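Asdale Decorating Supply
Home > Wallpapering > Tables and Benches

Haldane Folding Pasting Table
Available in two lengths: Haldane 1500 and Haldane 2000
In stock

We have carried a lot of pasting tables, and most of them were fine for one bedroom and then started to sag. The Haldane is the one we kept for our own shop demos. It sets up fast, it stands flat on a floor that isn't, and the top is smooth enough that you can brush paste right out to the edge of a strip without feeling a seam catch the paper halfway along.

The top is birch plywood with a sealed face, so dried paste wipes off with a warm sponge. The legs are steel tube and fold into the underside, with a latch that clicks when it's home. Each foot has its own screw leveler. If you've ever hung paper in an old house with a floor that rolls away toward the chimney, you will love those levelers!

Height is 29 inches with the levelers all the way in. The 2000 weighs 28 pounds and has a carrying handle on the long side – one person can take it up a flight of stairs, though a narrow landing may need a little patience. The 1500 is the better pick for apartments and for anyone who mostly does bathrooms, closets and alcoves.

Along the front edge there is a printed rule in inches, with every foot marked in red. It is set into the surface under the sealer, so it doesn't rub away. There's also a shallow groove across the right-hand end to guide a snap blade.

Patterned rooms 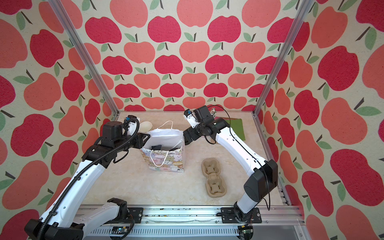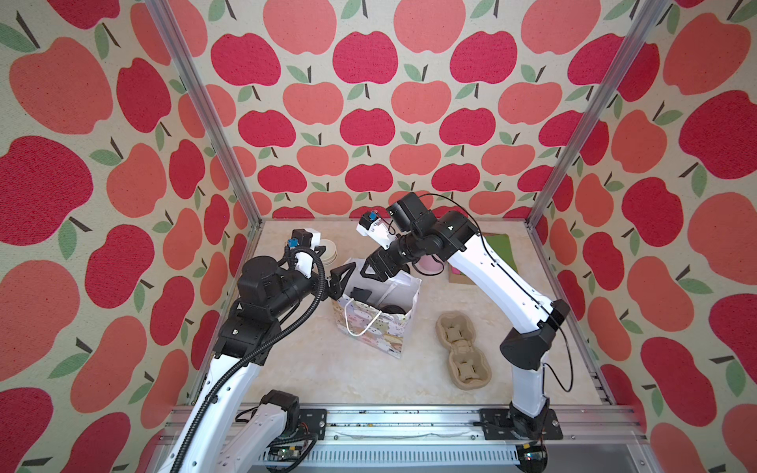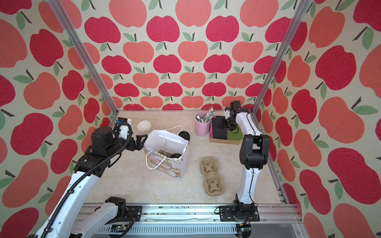

Apple print on the back wall and both side walls.

Matching a pattern is where a good long table really earns its space. You want the strip you just cut and the one you're about to cut lying side by side, face up, so you can slide one against the other until the motif lines up before any paste comes out. A big fruit print is great practice for this. With the apples in these pictures, the two reds give you something to track from strip to strip, and the little stems tell you at a glance which way is up. Check the repeat on the label, add it to your wall height along with a couple of inches for trimming at each end, and mark that length on the table rule with a bit of painter's tape. Every strip after the first goes a lot quicker.

For a drop match (the kind where the motif steps down from one strip to the next), we like to work from two rolls and cut alternate strips from each. It saves a surprising amount of paper on a large repeat. Number the backs in pencil as you go, with an arrow pointing to the ceiling.

If your paper is paste-the-wall, the Haldane is still handy for measuring and cutting. Lay down a clean drop cloth first if the last job left anything on the surface.

What's in the box

Haldane table, 1500 or 2000
Four screw levelers, already fitted
Clip-on brush rest
Elastic cord for holding the end of a strip flat
Spare latch spring

The elastic cord is a small thing, but we use it constantly. It runs across the left end of the table and keeps the paper from rolling itself back up while you paste the far end.

Goes well with

Celtari ready-mixed paste, the tub with the wide mouth. It's thick straight from the tub and spreads evenly, and it gives you plenty of sliding time on the wall.

Mokcombe pasting brush, 6 inch. Soft, full bristles and a handle with a notch that sits in the Haldane's brush rest.

Mokcombe smoother. Felt on one edge, plain plastic on the other. Use the felt side on anything with a matte or raised finish.

Care

Wipe the top down before the paste dries and stand the table open until it's dry on both sides. Store it on its long edge, off a concrete floor if you can. A drop of light oil on the leg hinges once a year keeps them quiet. Small scratches in the sealed face can be rubbed back with fine sandpaper and touched up with clear water-based varnish.

Good to know

The table is built for paper, paste and hand tools. Please don't stand on it – the Haldane hop-up is listed under Steps and Platforms and is the right height for most ceilings.

The 2000 ships in a long carton and goes out by freight. The 1500 ships by regular parcel. Both can be picked up at our counter, and there's usually one set up by the paste shelf if you'd like to lean on it and try the latch.

Page updated April 24, 2025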